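Ticket: Sortierzelle Flaschen/Dosen - Greifplaner bricht mit Timeout ab
Komponente: Posus (Bewegungsplanung), Runen (Perzeption)
Status: in Beobachtung
Gemeldet von: Integration, Hirnetik

Fehlerbild: Nach dem Update im August bleibt der Sortierablauf beim Anfahren der Objekte stehen. Posus meldet "no valid grasp pose", der Arm hält die letzte Position, und der Ablauf muss von Hand neu gestartet werden. Betroffen sind vor allem durchsichtige Plastikflaschen. Bei braunen Glasflaschen tritt der Fehler nicht auf.

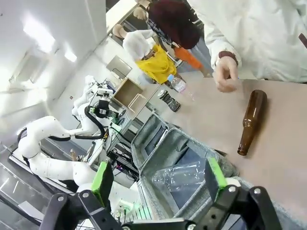

Handgelenkkamera rechts, Plastikflasche in der Box zwischen den Greiferfingern.

Erste Prüfung: Hand-Auge-Kalibrierung wiederholt, Abweichung 2 mm, also innerhalb der Toleranz. Zeitstempel von Bild und Gelenkwinkeln verglichen. Der Versatz liegt bei bis zu 100 ms, wenn Runen beide Kameraströme gleichzeitig verarbeitet. Mit nur einem Strom verschwindet der Versatz, der Timeout bleibt aber.

Zweite Prüfung: Szenenmodell exportiert und mit der festen Kamera abgeglichen. Die Behälter "Bottle", "Plastic" und "Can" werden richtig gelesen und zugeordnet.

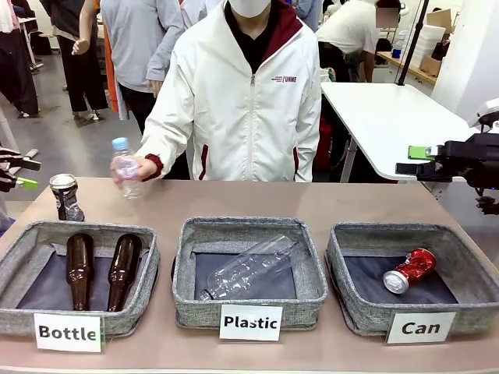

Im Modell fehlte dagegen zeitweise eine Hand, die über den Tisch reichte. Runen hat sie als Teil des Objekts segmentiert, und Posus hat daraufhin eine Greifpose berechnet, die mit dem eigenen Kollisionsmodell nicht vereinbar war. Nach 5 Versuchen läuft der Planer in den Timeout. Das Log von Urban zeigt denselben Ablauf, dort allerdings ohne Neustart - der Planer fängt sich nach dem nächsten Bild wieder.

Änderung: Personenmaske vor die Objektsegmentierung gezogen, Wartezeit vor der Neuplanung auf 200 ms gesetzt. Solange die Maske den Greifbereich schneidet, plant Posus nicht.

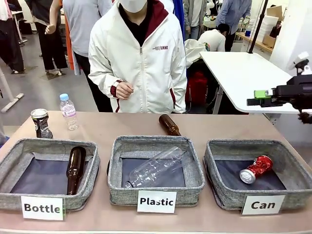 Liegende und stehende Objekte hinter den Behältern werden mit der neuen Reihenfolge getrennt erkannt, auch die zerdrückte Dose. Bei der kleinen Wasserflasche mit hellblauem Verschluss schwankt die geschätzte Höhe noch. Das ist vermutlich ein Tiefenproblem und bekommt ein eigenes Ticket.

Offen: Zeitstempelversatz bei zwei Strömen. Bitte den Parameter sync_policy bis dahin nicht ändern und Logs nur mit aktivierter Maske anhängen.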